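The Year I Learned to Like Breakfast

I skipped breakfast for most of my adult life and I was smug about it. Coffee, keys, out the door. Then last May I moved to Flesau, where the bus into town leaves either far too early or far too late, and I suddenly had a long gap every morning with nothing in it. So I started eating. Toast first, then toast with things on it, and before long I was reading about rye flour in bed!

My downstairs neighbor Rüdiger Kettler is to blame for the rye. He bakes a dark, sour loaf that weighs as much as a small dog, and he leaves half of one on my step whenever he makes too much. The first time, I cut it thick like sandwich bread and nearly lost a filling. He told me to go thinner, and then thinner again, and to toast it twice on low. I've done it that way ever since (with cold butter, in slabs, please don't spread it).
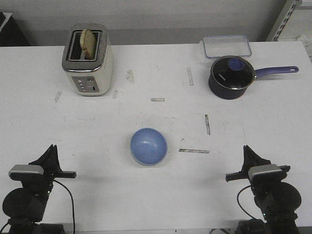

Porridge took me longer. I grew up with the sweet, gluey kind that came out of a packet, and I'd sworn off the stuff by the age of nine. What changed my mind was a bowl of uji at Rashidi, the little cafe behind the post office in Stosutell. It's a thin porridge, millet in this case, and you drink it more than you eat it. Elibariki Waweru runs the kitchen there and lets his sit overnight so it turns a bit sour, then adds lemon and just enough sugar to make you want another cup. I had another cup. I had a third, and missed my bus.

He gave me the method on the back of a receipt. Mix the flour with cold water first, get every lump out, then pour it into the boiling water and don't stop stirring for 20 minutes. I stopped stirring for a phone call once and ended up with something I could have tiled a bathroom with. Use a heavier pan than you think you need and keep the heat low.

Eggs I'm still bad at. I can boil one, and I can scramble one if you don't mind it a little brown, but I've ruined more omelets than I care to admit – 40 at least, if you go by the shells. My sister says I fuss with them. She's right, and I fuss anyway.

The bigger change is how the morning feels. I used to wake up already late for something. Now I put the radio on, I slice the bread, I look out at the Ladance hills to see whether I'll need a coat, and it's a good half hour before I speak to anyone. I've even bought a proper butter dish, with a lid and everything. Rüdiger came up to inspect it and said it was too small for the amount I eat, so I'm looking for a bigger one.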